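Minutes of the Drestholm Community Pantry meeting, Tuesday evening, fellowship hall

Idris Beddoe opened with a warm welcome and a rather long thank-you to everyone who came out in the rain. Last month's minutes were approved with one spelling fixed (Koech, with the e before the c).
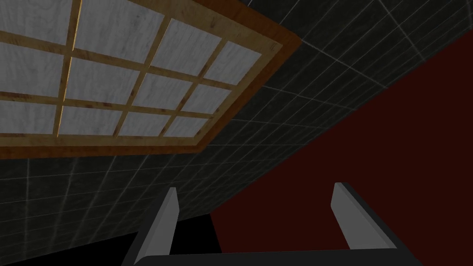 Will families need to sign up ahead for the winter coat giveaway? We'd like them to, but anyone who walks in will be served as long as there are coats on the racks.

So far 41 families are on the list, and the Tidton school is still sending in names. 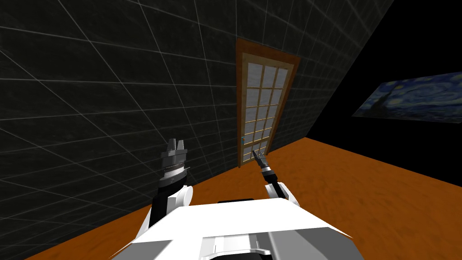 Koech Dry Cleaners has kindly offered to clean all the donated coats, and we can't thank them enough! The $600 for children's gloves and hats was approved, all in favor.
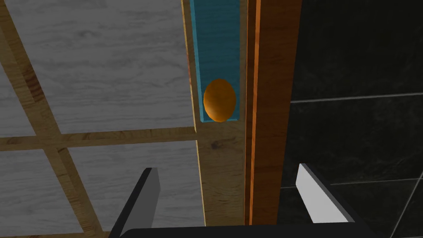

Idris will also ask Gromitz Hardware about lending us 3 more racks, and will bring their answer to the October meeting.

Adjourned at 8:15, with pie.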